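Kemppainen Clip-On Wheel Covers, Set of Four: Long-Term Review

The Kemppainen covers replace the factory plastic on 15-inch steel wheels. I bought a set for a commuter sedan whose original covers had lost most of their retention tabs and were down to a single intact unit, stored in the trunk. The seller was Vaven, which ships them flat in one carton with four wire rings and a folded instruction sheet. They have now been on the car for 3495 miles, including all of February on salted roads.

Construction

Each cover is a one-piece molding with a separate spring steel ring. The ring sits behind the clips on the back side and pushes them outward against the inner lip of the wheel. Small notches in the clips keep it from walking out. One section of the ring is bent inward to clear the valve stem, and the cover has a matching cutout. If the bend and the cutout are not lined up before installation, the cover will either sit on the stem or refuse to seat on that side.

The plastic is slightly flexible when cold and does not turn brittle. I flexed one cover by hand after a night outdoors at 14 degrees and it returned to shape without whitening at the clip roots. The thickness is even, and the parting line on the edge had been trimmed on three of the covers. The fourth had a ridge of flash that took a minute with a deburring knife.

The paint is a plain silver with a clear coat over it. Coverage stops a short way past the visible face, so the backs are bare. This has no effect on use.

Fit

Before buying, read the size off the tire sidewall. The number after the R is the wheel diameter, and that is the only measurement the listing asks for. It is not quite enough. Steel wheels of the same diameter vary in the depth of the lip, and a shallow lip gives the clips less to hold. Michalis Deligiannis, who runs the tire counter where I have my rotations done, measures the lip with a depth gauge and wants to see at least 5 millimeters before he will put any universal cover on a customer's car. Mine passed on all four wheels.

I also compared the Kemppainen with a Clunow cover in the same size. The Clunow ring is thinner and went on with less force. It also came off with less force, and after a week on the left rear it had rotated far enough to press against the valve stem. The Kemppainen covers have not rotated by any amount I can detect with a paint mark on the rim.

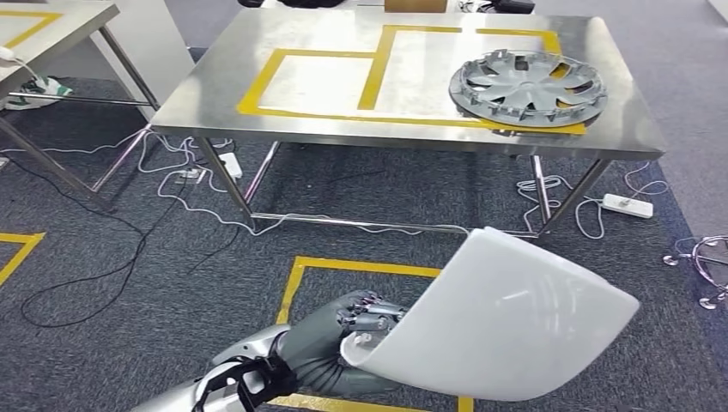 Installation

No tools are required, though a rubber mallet saves the palms. The sequence that worked best:

Clean the wheel lip with a stiff brush and wipe it dry.

Align the cutout with the valve stem and press that side in first.

Work outward in both directions from the stem, pressing at the rim over each clip.

Finish opposite the stem with the heel of the hand or light blows from the mallet. Strike the edge only. The center has no support behind it.

Spin the wheel if the car is on a lift. Wobble at the edge means a clip is riding on top of the lip.

Removal is done with a flat trim tool at two points well away from the stem. Screwdrivers will mark the rim paint and, if twisted, can break a clip.

Performance on the road

There was a faint tick at parking-lot speed from the right front during the first few days. Removing the cover and turning the ring one notch ended it. At highway speed there is no added noise. Brake dust collects on the face at about the same rate as on the originals and comes off with car soap.

The salt left no rust on the rings beyond light staining at the cut ends. Nighat Hayat, who shares the commute and has the same covers on an older hatchback, lost one to a curb. The clips on the impact side sheared and the rest held until she pulled the cover off at home. Single replacements are sold, but the silver on the new one is a shade lighter than the weathered three.

Complaints

The instruction sheet shows the ring installed backward in the second drawing. The carton has no dividers, and two of my covers arrived with scuffs where they had rubbed together. Vaven refunded part of the price for these after I sent the order number. The Savidness touch-up pen recommended on the listing dries too dark and I do not advise it.

Rating

Retention is very good, finish is average, and packaging is poor. I would buy them again for a steel wheel with a deep enough lip. For shallow lips, look for a cover held by the lug nuts.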